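**Chez Dutis, on plie du linge pour que les machines apprennent à le faire**

Il est neuf heures, un mercredi, et dans l'atelier de Dutis, au fond de la cour Mertens, la cafetière a déjà bien travaillé quand Poonam Nigam s'installe aux commandes. Sa journée sera consacrée au linge — des pantalons, des torchons, des chemises à manches longues que tout le monde ici redoute un peu — et à la manière de les saisir, de les étaler, puis de les rabattre avec deux bras robotisés qu'elle guide à distance, geste après geste, avec une patience qui force l'admiration.

Chaque essai est enregistré puis versé dans Fimuneo, le recueil d'exemples que la petite équipe constitue depuis le printemps pour entraîner son système d'apprentissage. On en compte 123 pour le linge sombre, et l'objectif est d'arriver à 200 avant la fin du mois de mai. Les tissus noirs ou gris foncé donnent du fil à retordre, nous explique-t-on très gentiment, car les plis s'y distinguent mal, et il faut donc multiplier les prises et varier les façons de poser le vêtement.

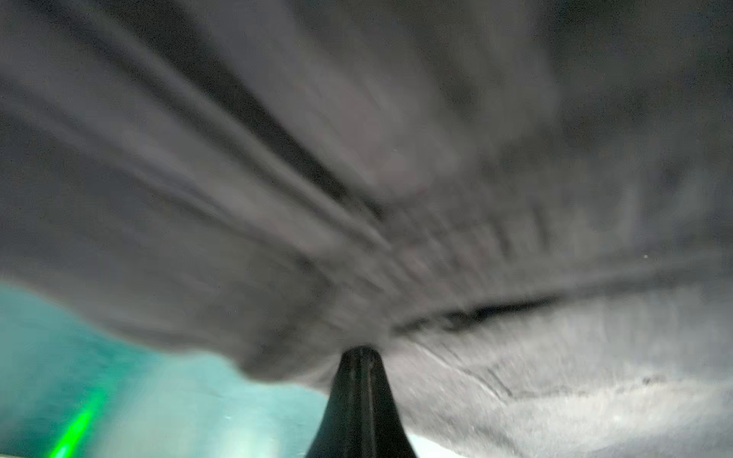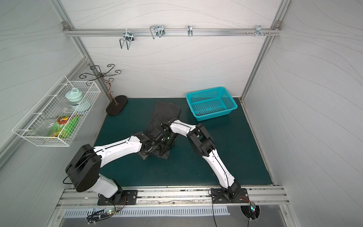

*Le travail du linge dans l'atelier de Dutis : un doigt de pince au plus près du tissu (première photo) et les deux bras réunis au-dessus d'un textile noir (seconde photo).*

« Un essai raté, je le garde aussi, avec une note, parce que le système doit voir comment on se rattrape », raconte Poonam Nigam, qui a longtemps travaillé dans un pressing avant de rejoindre l'entreprise, et qui continue, dit-elle en riant, à replier les nappes au restaurant.

Amber Bakker, responsable du projet, relit les enregistrements chaque après-midi avec elle. Sur la dernière série, 104 ont été retenus du premier coup, et 7 devront être refaits à cause d'un réglage de caméra. La suite est déjà prévue : les draps-housses, que l'on attend avec une certaine appréhension, puis un premier essai en autonomie à la blanchisserie Deriment, où l'on a promis de faire de la place près des tables de pliage.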